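Bench Automation Forum > Grippers and End Effectors > Faults and Failures

Thread: Left jaw closing on its own during cloth folding – anyone else?

stumpjumper_wa
Posted 7:42 am

We've been running cloth work on a pair of the two-finger grippers, the ones with the parallel black linkages and teal collars, controlled through a Juklow board. Small cloths, folding and picking up by a corner. For most of August it behaved itself.

Then the left unit started closing without being told to. You'd have the jaws open over the fabric, lining up on a fold, and they'd snap shut. There's no slow creep to it, they go straight to full close and hold there until you cycle the power. In one morning session it did it 6 times. The log shows the board receiving a close command each time, but nothing on our side sent one.
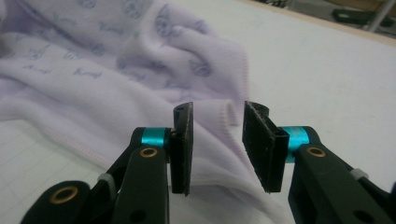
The right unit has never done it, same firmware, same supply. I've reseated every connector on the left and swapped the trigger cable. Skerach support told me to update to build 532 and the fault would go away. I updated. It did it again before lunch.

I'm not very happy about a thing that shuts itself with somebody's fingers nearby. Has anyone had this and fixed it for real?

gearbox_gus
Posted 8:15 am

Command in the log that wasn't sent is noise on the trigger line, nine times out of ten. Where does your cable run? If it's zip-tied to the linkage it flexes every time the jaws move and the insulation cops it at the tie. Seen it on older Bestora arms as well.

Have a look under the tie. Don't just look at the ends.

Prairie Servo
Posted 8:31 am

I'll disagree with Gus. Noise gives you twitches. You'd get a partial close and a reopen. A clean full close and hold sounds like a stale command being replayed out of the buffer, and 532 didn't touch the buffer, whatever support says. I read the release notes twice. It's one line about "improved stability", and every release note they've ever put out has that line.

gearbox_gus
Posted 8:40 am

Noise gives you twitches if the command is a level. On these it's an edge. One spike, one edge, full close. Then it latches. Read the board manual instead of the release notes.

Prairie Servo
Posted 8:44 am

Then why does only the left one do it after a cable swap?

gearbox_gus
Posted 8:52 am

Because he swapped the trigger cable and might have tied the new one down in the same place. Or the power lead's the culprit and he hasn't touched that. I'm not claiming to know, I'm telling him where I'd look first.

stumpjumper_wa
Posted 9:20 am

Yep, new cable went back under the same tie. Fair cop. I've cut it loose and taped it well clear of the joint for now.

Here's the sort of approach where it goes off, right at the corner of the cloth. Open and waiting is when it happens. I haven't caught it doing it from closed to open. 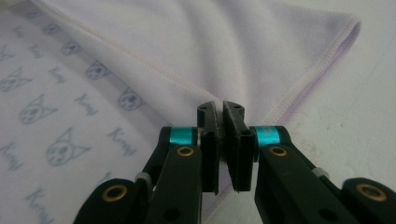 Jaws open at the folded corner, left to do nothing.

dunmore_dan
Posted 9:47 am

Can we back up a bit. Everyone's arguing about why and the OP has said people's hands are near it. Is there a stop on the rig? An actual one, a mushroom button that drops power to the motors, and not a key on a laptop?

stumpjumper_wa
Posted 9:55 am

Laptop key. I know.

dunmore_dan
Posted 10:02 am

Then your fault finding starts there. If the board is hearing commands that weren't sent, why would you trust it to hear the stop? The software stop goes through the same board.

I had a finger caught in a jaw that size years ago. It wasn't broken, but I couldn't get it out either, and the bloke at the keyboard was pressing the key and looking at me like it was my fault.

kitchener_k
Posted 10:26 am

Bit dramatic? These are small grippers with rubbery pads. I've closed one on my own hand on purpose to see. It pinched. A kitchen drawer is worse.

dunmore_dan
Posted 10:33 am

The pads, sure. Now put your finger in the linkage behind the pads, between the plates, where they come together as the jaws move. Don't really do that.

kitchener_k
Posted 10:41 am

OK, point taken on the linkage. I still reckon a power cutoff on a cloth folding bench is going to get hit by somebody's elbow 11 times a day and then bypassed by the end of the week.

Laskowska_fan
Posted 11:08 am

Has anyone here seen Muammer Çınar's write-up on the phantom close? It was on the Laskowska users' list. He put a scope on the trigger input and logged 13 events, and every one lined up with the other gripper starting to move. His theory was that both units shared a ground and the kick from one motor was showing up as an edge on the other. He ran separate grounds and it stopped.

Caveat, he only ran it for an afternoon afterwards, and somebody on the list pointed out that his wasn't happening every afternoon to begin with. So take "fixed" however you like.

Prairie Servo
Posted 11:15 am

An afternoon proves nothing. But I'll admit the timing part is interesting. OP, does yours ever go when the other one is idle?

stumpjumper_wa
Posted 11:38 am

Good question and I don't have a proper answer, we weren't writing down what the other side was up to. We do a lot with both in at once, one holding a corner up and the other working low on the near edge. So a shared ground would fit. So would plenty of other things.

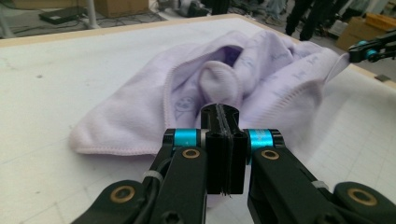 Both grippers in on the towel, one on the lifted corner.

gearbox_gus
Posted 11:50 am

Shared ground and my cable theory aren't mutually exclusive, for the record. A nicked shield gives the kick somewhere to get in.

I'd put a ferrite on it too. Costs next to nothing.

Prairie Servo
Posted 11:56 am

And if it goes quiet after you've moved the cable, split the grounds and added a ferrite, you won't know which one did it, or whether it was any of them. Change one thing. Run it. Write down what both grippers were doing. Otherwise we'll be back in this thread next month with the same fault and a tidier loom.

stumpjumper_wa
Posted 12:20 pm

Agreed. Cable's already moved so that's change number one, whether I like it or not. Grounds stay as they are until it misfires again. Logging both sides from now on.

Dan, I've got a proper stop switch on order and it'll sit in the motor supply, nowhere near the board. Left unit doesn't get run with hands past the table edge until it's in. Had some grumbling here about that, because it makes resetting the cloth slow (power off, fix the cloth, power on, home, start again).

dunmore_dan
Posted 12:24 pm

Let them grumble.

kitchener_k
Posted 12:49 pm

What does Skerach say now that their update didn't fix it?

stumpjumper_wa
Posted 1:05 pm

They've asked me to confirm I'm on 532.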